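Asociación vecinal Mahawong
Acta de la reunión ordinaria de abril
Local social, 19:30

Asuntos tratados

1. Acta anterior

Se aprueba con una corrección: donde decía que la empresa Omari «se compromete» a revisar la caldera debe decir que «estudiará la posibilidad» de revisarla. Quien redacta esta acta hace constar que la diferencia le parece importante y que la caldera sigue igual.

2. Propuesta de compostaje de Stustinance

Se presenta el folleto que Stustinance ha enviado a varias comunidades de la zona. Propone instalar 2 compostadoras en el patio trasero y asegura que con ellas los residuos orgánicos «prácticamente desaparecen». Se pregunta qué significa prácticamente. El folleto no lo aclara, y en la llamada que se hizo la semana pasada tampoco supieron concretarlo.

El coste de instalación sería de 400 euros, sin contar el material seco que hay que ir añadiendo. Una vecina del bajo recuerda que el patio trasero es su ventana. Se le contesta que las compostadoras bien llevadas no huelen. Ella pregunta quién las va a llevar bien, y hay un silencio que se recoge en acta a petición suya.

Se acuerda pedir a Stustinance la dirección de alguna comunidad donde lleven más de un invierno funcionando, para ir a verlas sin avisar. Hasta entonces no se firma nada.

3. Huerto comunitario

Se repasa el estado de las parcelas. De las adjudicadas el año pasado, 8 están sin trabajar desde el otoño. Hay quien defiende que se retiren ya y se ofrezcan a la lista de espera; otros piden esperar a que mejore el tiempo. El argumento del tiempo se usó también en la reunión de octubre, entonces en sentido contrario.
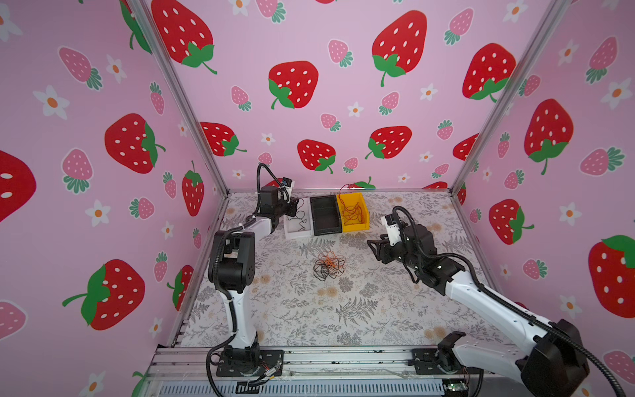 Se vota y sale adelante enviar una carta a los titulares con un mes de plazo. La carta del año pasado daba el mismo plazo y contestaron pocos, así que esta vez se añadirá una frase indicando que la falta de respuesta equivale a renuncia. Queda por comprobar si el reglamento lo permite. El reglamento no aparece – se cree que está en el armario de la entrada, cuya llave tampoco aparece.

4. Riego por goteo

El sistema Rurow, comprado con la idea de ahorrar agua, se puso en marcha el verano pasado. Se comparan las facturas. La de ese trimestre es 215 euros más alta que la del mismo período del año anterior. La explicación que da el instalador es que hizo más calor y que sin el sistema se habría gastado todavía más. Varios asistentes encuentran la explicación razonable. Quien redacta opina que también serviría para cualquier otra factura.

Se propone leer el contador al empezar y al terminar cada turno de riego durante el mes de mayo y apuntarlo en una hoja colgada en la caseta. Se aprueba por mayoría, con dos abstenciones. Se pide que el bolígrafo vaya atado.

5. Fiesta de verano

Se vuelve a plantear la fecha. No hay acuerdo. Se descarta repetir la paella por lo ocurrido con el arroz y se descarta también contratarla fuera por el precio. La tercera opción, que cada casa traiga algo, gusta a todos – en la última ocasión gustó igual y hubo once tortillas. Se deja para la próxima reunión.

6. Ruegos y preguntas

Se pregunta por la bombilla del rellano. Está pedida.

Se pregunta desde cuándo está pedida. No consta.

Se ruega que los avisos se cuelguen en el tablón y no solo en el grupo de mensajes, donde se pierden entre felicitaciones de cumpleaños. Se responde que en el tablón tampoco los lee nadie. Se acuerda hacer las dos cosas.

Se levanta la sesión a las 21:15. La próxima reunión será en mayo, en el mismo local, si para entonces hay calefacción o ha dejado de hacer falta.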